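Packaging and Labels Help > Boxes and Inserts

How do I set up a printed box template for tableware?

Asked by Skukano, 12 October 2022

Hi everyone, I have a little home business selling secondhand crockery and I'd love to start sending it out in proper printed boxes. Some of the pieces I'm working with:
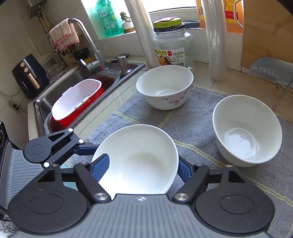
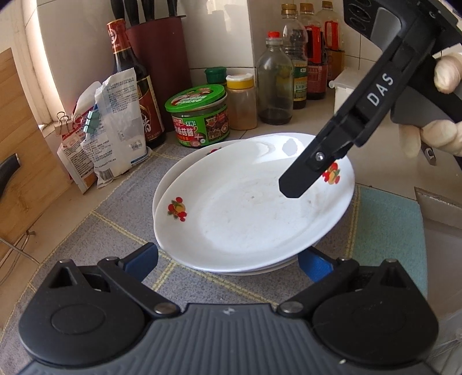 I downloaded a flat box template from Wesance and opened it in my drawing program, and I'm already a bit lost. There are solid lines and dashed lines, and a third set in pink that the notes don't mention at all. I'd like to carry a pattern across the front and up over the lid, something in the spirit of the red and orange fruit on the plates, with the green leaves running over the fold. Does the artwork stop at the solid line or go past it? And what happens to it at the folds? I've only got the budget for one print run, so I'd rather look silly here than at the printer's. Thank you so much in advance!

3 answers

Pin-yu Peng
Welcome! You don't look silly at all, we've all stared at one of those files and gone to put the kettle on. Solid lines are nearly always cuts and dashed lines are folds. The pink set is most likely the bleed, so your colour should run right out to it, past the cut. If you stop at the solid line you can end up with a thin white edge wherever the knife wanders a little.

For the folds, keep the small fussy bits of the drawing away from them. A big leaf will go over a fold quite happily, but lettering won't. Also check which way up the lid panel sits when it's flat - on most tuck-top boxes the back of the lid needs its artwork turned around, and I learned that one with 80 upside-down boxes in April (they're still in my garage, I use them for seedlings). Print the template on plain paper at full size, cut it out and tape it together before you send anything off. It takes a cup of tea's worth of time and you'll spot most of it.

Put the lines on their own layer too, and ask the printer if they want that layer left in the file.

Berno
Just get the printer to do it. Mine charged 40 dollars for setup and I never opened the template.

Fu
Agree with Pin-yu on the paper mock-up. I'd add that you should ask for the thickness of the board first, as a template drawn for thin card will be a bit tight in anything heavier. My first run was 900 and the lids bulged. I now order 2 samples every time, even when it's only the colour that's changed.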